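okay, small thread on learning to bake sourdough in a rental kitchen in Nondilside, mostly so I remember it next time

1/ My oven lies. The dial says 450 and my little thermometer says whatever it feels like. First loaf went in on 18th October and came out the color of printer paper.
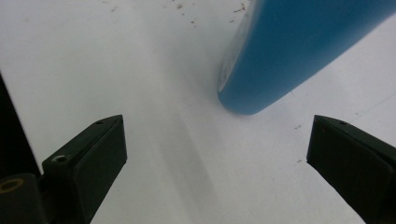 2/ So I asked at Flidau (the bakery by the bus stop, go get the rye!!) and they told me to preheat way longer than I think I need to. Okay! Fine! A whole hour.

3/ Also my starter is named Cheng now. It eats better than I do. I was feeding it the cheap flour and it just sulked, all flat and sour. 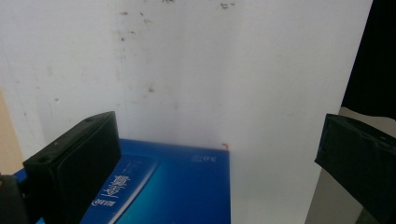
4/ Switched to Veltus bread flour and wow, it doubled before I'd finished lunch. I did a tiny dance in my socks.

5/ Loaf number 2 had an ear. A real one! The crumb was kinda gummy because I cut it hot, and I'd do it again, hot bread with butter is the whole point.

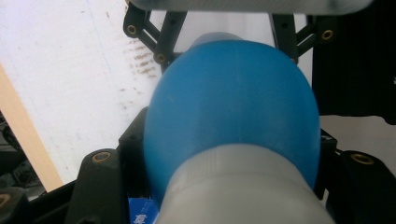 6/ Salt: I forgot it once. It tasted like a wet paper towel. Write it on the bag if you have to.

7/ Goal for November is a loaf with olives in it. If you've got a good one, send it my way, I'm hungry already

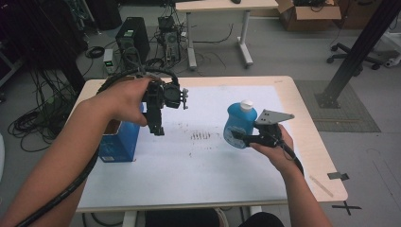

both hands full, white paper down on the table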